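My aunt Marlies left me the marble, and I still haven't told Konrad what it's for.

She hauled it home from a bathroom shop in Kirley that was closing down, paid 30 for it, and then never made a bathroom. It just sat behind her couch at 214 Berchtold Lane for 13 years! When I was little I used to trace the brown veins with a finger and call them rivers. The long one was the Grinia. (I'd made up the name and I was very proud of it.)

So now it's on my work table, and it's way too nice for what goes on there. Pens, drawings, the keyboard shoved up along the back - all my usual mess has had to scoot over for it.

"You could sell that," Konrad said from the doorway.

"I could," I said.

He looked at it a while longer. Then he bent down and put his finger on the longest brown line, and I swear I hadn't said a word to him about it.

"Looks like a river," he said.

I told him to go make coffee, and that I wanted two sugars in mine.
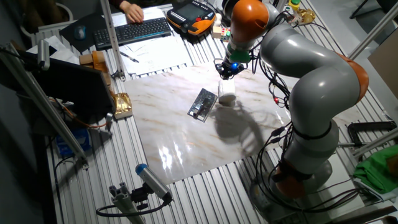
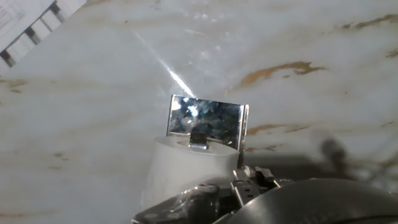
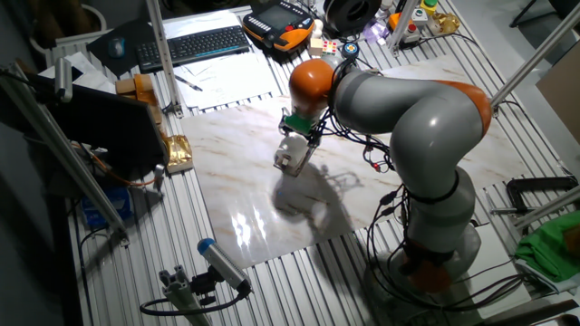 *Aunt Marlies's marble, brown veins and all.*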